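Advice > Dating > Long-term couples > How to plan a weekly check-in with your partner

How to Plan a Weekly Check-In With Your Partner

30 June 2018

A weekly check-in is a short, planned talk between two people who live together or see a lot of each other. It gives small annoyances a place to go before they turn into a row over the washing up. You don't need a counsellor or a workbook. You need a quiet spot, half an hour and a bit of practice.

These steps suit couples who have been together for a year or more. If you have only been seeing each other for a few weeks, a planned talk may feel heavy, and an ordinary chat over dinner will do the same job.

Step 1. Ask first

Bring up the idea when you are both in a reasonable mood. Say what you'd like and how long it would take. "Could we sit down for half an hour each week and talk about how we're doing?" is enough. Don't raise it in the middle of an argument, when it will sound like a summons.

If your partner isn't keen, suggest trying it 4 times and then deciding. Most people will agree to something with an end in sight.

Step 2. Choose a time and keep to it

Pick an evening when neither of you has to rush off. Avoid the hour after work and the half hour before bed. Put it in both your calendars. If one of you has to cancel, that person suggests the new time, and does so on the same day.

Step 3. Clear the distractions

Turn the television off and leave your phones in another room. If you have children, wait until they are asleep. Make a pot of tea beforehand so that you don't have to get up halfway through.

Sit at a table or at either end of the sofa. Some couples find it easier to talk side by side, and a slow walk works well for them.

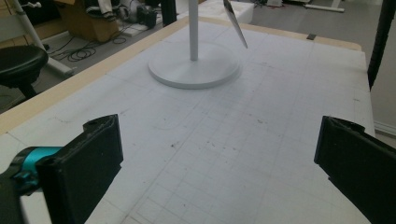 Tyra Vik wrote in to say that walking never worked in her house, as her husband would speed up whenever the subject turned to money and she ended up talking to his back. They went back to the kitchen and now save money for the last ten minutes.

If that sounds familiar, try her order. Begin with something easy and leave the subject that makes one of you tense until you have both warmed up. Don't leave it so late that you run out of time and have to carry it over every week.

Step 4. Start with something that went well

Each of you names one thing the other did that week that you were glad of. Keep it small and exact. "You rang the garage so I didn't have to" is better than "You're always so helpful".

Step 5. Take turns

One person talks for five minutes while the other listens. Then swap. The listener doesn't answer back or correct dates. When the five minutes are up, the listener says what they heard in their own words and asks if they got it right. This feels stiff the first few times.

Talk about your own side of things. "I felt left out when you made plans with your sister" can be answered. "You never think of me" usually starts a fight.

Step 6. Agree one thing to change

Choose a single change for the coming week and make it something you could both tell had been done. Doing the school run twice is a good one. "Being nicer" isn't. Write it down somewhere you'll both see it.

If you can't agree on anything, write down the question and come back to it next week.

Step 7. Stop on time

When the half hour is up, stop, even if there is more to say. Long talks are the main reason couples give this up. Do something ordinary together afterwards, such as cooking or watching an episode of something.

Common problems

One of you does all the talking. Use a kitchen timer and stick to it.

It turns into a list of chores. Settle the shopping and the bills at another time, and keep the check-in for how you are getting on.

You miss a few weeks. Many couples who start in January have stopped by spring. Pick a new evening and begin again without going over whose fault it was.

The same argument comes back each time. If you are still stuck after a couple of months, or if either of you is afraid of how the other will react, stop the check-ins and speak to a trained relationship counsellor. Your GP can tell you what is available locally.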